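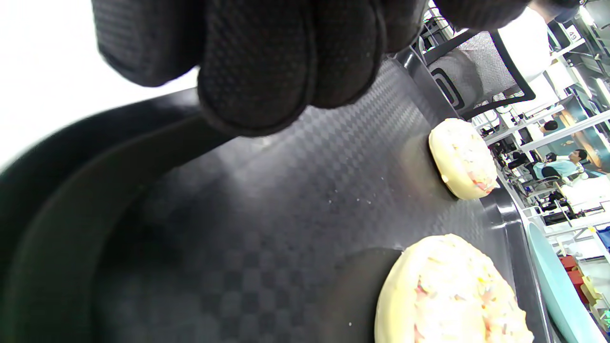

Zeyu Peng remembers when the bakery counter in Mirnia had a queue to the door before seven in the morning, and says the street has been too quiet without it. The counter will open again in November, after 4 months of repairs to the floor and the old water pipes.

The work was paid for by 535 residents of Mirnia and Sorkeck, who bought shares in the shop. Bread will come each night from the Perrin mill bakery, and sweet things, ring donuts with pink icing among them, will be sold from the first morning.

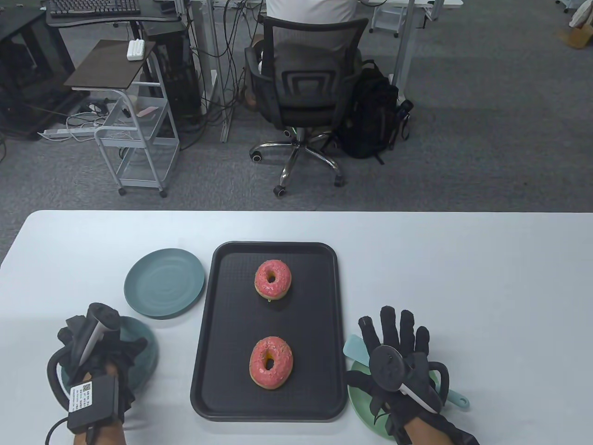
One reader in Sorkeck writes that the opening hours are still wrong for people on the early bus — the first one leaves at 5.40, and the door stays closed until 6.30. The shop answers that it will try an earlier start in winter.

Shares can still be bought at the Gekusetti post office, where 56 remain. The parking place behind the shop stays closed until the new drain is finished.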